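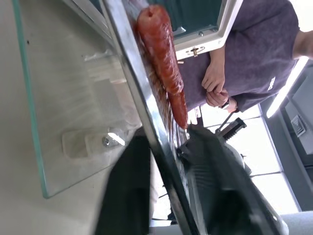

Minutes of the Public Art Group, Brikent Library, 2020-05-19

Present were Faustino Cervantes (chair), Charmaine Coetzee, Honeylyn Padilla and Dennis Treloar, with Mirko Grasso taking the minutes. Faustino welcomed everyone warmly and thanked Charmaine for keeping the sculpture proposals in such good order over the winter. Talk turned first to the color of the hanging piece for the stairwell, and it went on for a good while, as it tends to with us. Honeylyn would like a deep orange-red with small white flecks in it, just like the long sausage lying on the slicer, and she feels a flat red would look dull from the upper landing. Dennis was fond of the idea but asked to see it on metal before he says yes. Charmaine will ask the Joubert studio for two painted samples.

Cost. The studio's price for the hanging piece is $7,835 less the deposit already paid, and Dennis kindly went through the bill line by line. Lighting is a separate $791. Faustino moved that we accept both, Honeylyn seconded, and all were in favor.

Name plaque. Mirko read out the wording, which runs to 178 characters and was much liked. Charmaine asked that the Eker family be thanked by name, and this was agreed.

Skidow Street mural. The wall needs washing and patching before any paint goes on. Dennis will speak to the owner and let us all know how he gets on. Work would start in September at the earliest.

Faustino closed the meeting with thanks to Honeylyn for the lemon cake.

Minutes taken by Mirko Grasso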